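Recording wire-sorting examples with the wrist camera

Before you start, check that the last session has been copied off the recorder. The disk fills quickly, and a full disk stops a recording without a warning.
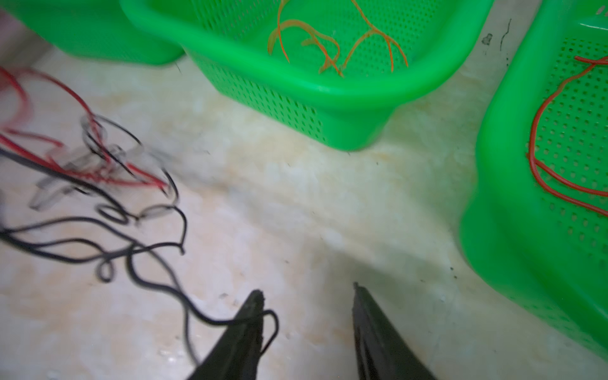
The task is sorting thin wire by color into baskets. One example means one wire: reach, grip, lift clear of the heap, carry, release. Keep the recorder running through all five, and stop it once the fingers are open over the basket and the arm is still.

1. Set the heap within easy reach of the arm. Mix the colors. If the wires lie in neat rows, the model learns neat rows and fails on anything else.

2. Place the baskets. Move them a little between batches, and write the new layout in the log.

3. Open the gripper fully and start recording. Wait two seconds before the first movement.

4. Come in slowly. Thin wire is hard to see in a blurred picture, and most of our rejected examples from October were rejected for speed.

5. Grip near a free end when there is one. If the wire drags others with it, keep going. Shake it gently or set it down and grip again – these recoveries are worth having.

6. Release over the basket and stop recording. Mark the example as clean, recovered or failed. Do not delete failed ones.

A batch is 27 examples. After each batch, look at the finger tips and replace them if wire starts to slip. Check too that the gripper's own cable hasn't caught on anything.

Our set stands at 835 examples. Finn Voß trained the first Verker model on fewer than that, and it handled single wires well but gave up on tangles. For the next round we need more tangles, so leave the heap messy and don't pull it apart by hand between batches.

Send finished logs to Mateja Halilović by Monday noon.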